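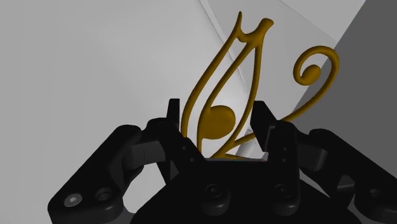

Re: Simulated hand or two-jaw gripper for thin curved objects?

From: Darius Ursu
Date: April 2019

Helen wrote:
> Has anybody compared the multi-fingered hand with the simple
> two-jaw gripper on the Adulach objects? I have only 40 trials
> with each and I do not trust my numbers yet.

Hello Helen and all,

Yes, I am doing this comparison now, in simulation only. The render with the gold ornament is from the black hand. I chose this object for its long loop and the thin stroke that ends in a spiral, which I expected to be difficult.

I ran 400 trials with each gripper, with the Wustier controller at default gains. The two-jaw gripper lost the ornament in 80 of them, almost always by rotation around the loop. The hand lost it less often, but it is slower, and I had to lower the finger speed by a factor of 2 before the contacts became stable.

One question remains for me. When an inner finger stands in front of the sweeping stroke, as in my render, a camera from this side cannot see all of the stroke. Do you place a second camera, or do you take the pose directly from the simulator? I did the second – it is easier, but maybe not fair to the real hand.

I can send the Grímsdóttir configuration files to anybody who wants them. The friction values are still from July and need to be checked.

Best regards,
Darius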